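Unit 4 notes: Planning and Budgeting for Equipment
Automation Projects, second half of the course

Okay, so last time we finished the task list for your project, and a few of you came up afterward asking what arm you should buy. My answer is still "hold that thought," and these notes are mostly me explaining why. I'll go in the same order as the lecture, with a couple of things I ran out of time for.

Start with the task, then the data, then the hardware

Most first budgets I get are one big line for the robot and then a sprinkle of small stuff underneath. I get it, the robot is the fun part! But if your project learns from people doing the job by hand, you'll spend the first stretch of the term recording hands, and the arm will sit in its crate. So put the recording setup at the top of the sheet and schedule the arm for later. If you order everything in September you also start the warranty clock on everything in September, and I have watched a team use up most of a warranty that way.

Write down what you want recorded before you open a single catalog. For cloth handling, that's hand position and orientation, finger motion, and a view of the cloth. Each of those turns into something you have to buy, borrow or build, and each one comes with mounting hardware, cables and a place to put it.

What one station looks like

I like to cost a station as a whole. Take everything on and around the work surface, give it a line, and only then decide which lines are cheap enough to stop worrying about. Gloves get a line. Markers get a line. The table gets a line even if you already have one, with a zero next to it, so that whoever builds the second station knows a table is needed.

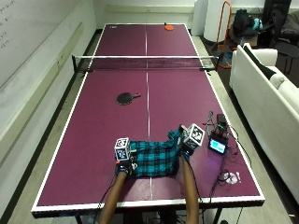
Cloth handling with marker gloves, using a ping-pong table as the work surface.

Look at how much of that is small stuff. The cubes on the backs of the hands are about as low-tech as it gets, just printed square patterns on the faces, and the pose work happens in software (we did fiducials in Unit 2, go back to those notes if it's fuzzy). Then look at the cables. They run down the forearms from both gloves, and there's a whole tangle more of them by the little screen. When I ask for a cable line in your budget, I mean that!

A ping-pong table is a perfectly good surface to plan around, by the way. It's flat, it's big, and the lines give you something to square a cloth against. Just measure the height with a person standing at it before you settle on one.

A worked budget

We did this one on the board with a pretend purchase for a single station. The prices are for practice only, so please get your own quotes.

Glove pair, Sterklow: $403
Marker cubes, printed in house: $12
Display and cable kit, Pidora: $89
Table: $0, already on hand
Total: $504

Now say your cap is $500. You're four dollars over, and somebody always wants to shave it off the cable kit. Don't! Ask the seller about shipping first, then ask if another group is ordering the same gloves, and if neither of those works come and talk to me. A four dollar overrun with a clear note next to it is an easy conversation. A station with cables too short to reach the table edge is a much longer one.

And notice there are no spares in there. I left them out on purpose to see who'd catch it, and Américo Amaral did, before I'd even finished writing the total. Gloves wear at the fingertips and connectors get yanked. I'd carry a second pair of gloves as its own line, marked "hold," with a date when you decide. Marker cubes are cheap enough that I'd print extra on day one.

Buy, borrow or build

Borrow anything you need for less than a month. Build anything where your own version is easy to fix, and mounts and cubes are the usual ones. Buy whatever touches the data directly, meaning gloves and cameras, and buy it from a place that answers email. Before you order from anyone, send them one technical question and see how long the reply takes. I've dropped a vendor over that and I'd do it again.

For the arm, when you get there, we'll compare the Serrano and the Dondby in Unit 6. Bring the payload and reach from your task list. If your heaviest object is a dish towel you don't need much payload, and reach will probably decide it for you.

Time is a line too

Put hours next to every item: unpacking, mounting, calibrating, and teaching a second person to run it. I usually take a team's first guess and double it - sorry, but it has worked so far. Leave time at the end of each session for putting things away as well, because cables that get coiled last longer than cables that get shoved in a bin.

For next class

Bring a one-page station budget with a cap of $500, hours included. Show your spares, even if you cross them out. If you're using a surface you already own, write down its height and length. Handwritten is fine, I only need to be able to read the numbers.

Questions about these notes: see me after class or leave a message on the course page
Course materials for enrolled students. Please ask before reposting.
Back to top

Related notes
Unit 2: Fiducial Markers and Pose
Unit 3: Writing a Task List
Unit 5: Reading a Vendor Quote
Unit 6: Choosing an Arm, Serrano and Dondby Compared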